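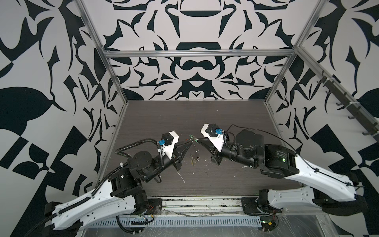
What do you do with a table nobody has cleared since spring? You start with the crumbs and put off the rest until the kettle has boiled.

That was my aunt's rule, anyway, and I kept to it in the back room at Allholm, where she had left me 63 boxes of odds and ends and a key that stuck. She saved everything - lids, buckles, the little plastic bits that fall off other plastic bits - and she always swore that each one belonged to something.

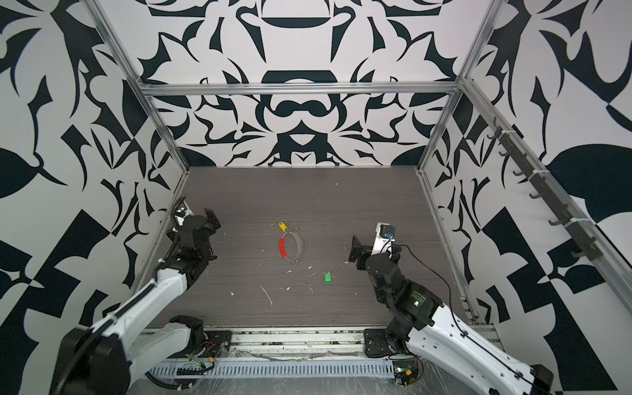
So I tried to be fair to them. I gave every scrap a moment in my hand before it went in the tin or the bin, and I'm afraid the tin filled up rather faster. By teatime I had caught myself saying sorry to a button, and I could hear her laughing at me all the way from Plerier, where she'd been a girl.
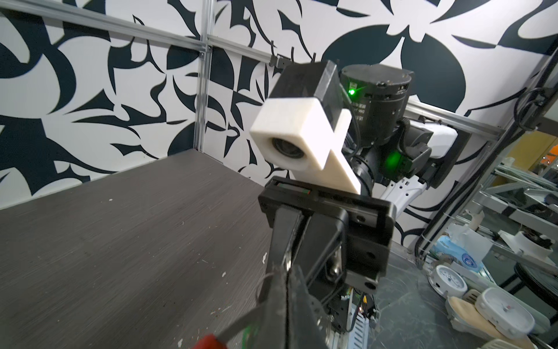
Plerier, October

I took the tin with me in the end. It sits on the windowsill of my rented room, ten steps from the sea, and on wet evenings I tip it out and sort it all over again. Last night I found the buckle to her old blue raincoat, and I put the kettle on.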